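A day among the grippers at Wernetmont

May 15, 2020

I've been going through my notebooks from last October, partly to tidy the shelf and partly because I miss going anywhere at all, and I found eleven pages on the open day at the Rusberg lab in Wernetmont. I never wrote it up properly. So here goes, while I can still read my own handwriting.

The lab is a ten-minute walk from the station, uphill, past a carpet warehouse and a very good bakery (get the cheese twist). You sign in, you get a sticker, and then you are more or less let loose. There were more than 200 visitors over the day, I was told at the desk, but the rooms are long and we were spread out nicely, so I never had to peer over a shoulder for long.

I started downstairs with the grippers, which was the bit I'd come for. They had a bench where you could pick up different fingers and squeeze them by hand before watching the same ones on an arm. The Halliday set comes with three kinds of fingertip: a flat hard pad, a ribbed rubber one, and a soft tip that bends round whatever it touches. I had assumed the soft one would win at everything. It was lovely on a tomato and on a paper cup, but it could not get hold of a plate lying flat, however slowly they brought it in. The flat pad slid its lower edge under the rim and lifted the thing first time. I made them do it again!

The Cuserton gripper on the next bench is heavier and opens wider, and it has a cheerful little click when it closes. The engineer running it had set the closing force far too high to begin with and we all watched a bread roll become a flatbread. Once that was turned down it was much gentler. What I liked was that you could hear and see the difference with each change of setting, and she let people choose the next number. I chose badly, sorry.

Upstairs is the two-arm room, and I spent most of the afternoon there. It's set up as a breakfast table of sorts, with a pair of white arms working across it from the far side. I got very fond of the mustard.
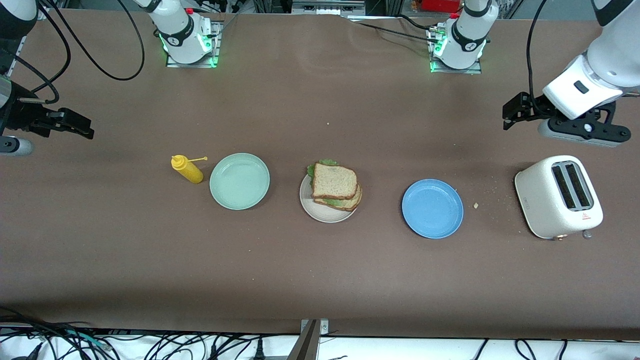
Photo: Rusberg open day, two-arm room

The toaster was a great favourite with the children in our group, who wanted to know if it got plugged in (not that day). For those of us comparing hardware, though, the plates were more interesting. A bottle on its side is a friendly shape for two parallel fingers: come down over the middle, close, lift. An empty plate gives you only a low rim to work with, and one with a sandwich on it has to stay level as well. The team said they would sooner be handed a full bottle than a full plate any day, and having watched both, I believe them.

I asked about the approach angle. They had tried coming straight down and coming in from the side, and the side approach was better for plates but used up a lot of table, as the arm needs room for its wrist. With two arms sharing one table you run out of room quickly. One arm often had to wait, hovering, while the other finished, and there was something rather polite about it.

They also ran two controllers back to back. The older one updates 128 times a second and the newer one 400. I'd have said I couldn't possibly see that by eye, and in free movement I couldn't. Where it showed was at the moment of contact. With the slower controller there was a small knock when the fingers met the plate, and with the faster one it was more of a settle. The person next to me heard no difference at all, so take that with a pinch of salt.

Cameras got less time than I'd hoped. There was a short talk about where to put them, and the main message was that a view from above is good for finding things and poor for judging how high they are. A second view from the side helps, until an arm moves in front of it. Someone asked about shiny plates and got a long sigh in reply, which made the whole room laugh.

At the end they put up a tally from the week before: 198 lifts, all object types mixed together, with a list of what went wrong. Most of the failures were plates, and most of the plate failures were the soft tip. I was pleased to have spotted that for myself downstairs.

Practical things: it's free, there's a lift, the tea is bad and the biscuits are excellent. Go to the two-arm room early if you want to ask questions, as they stop taking them at four. I bought a second cheese twist on the way back down and ate it on the platform.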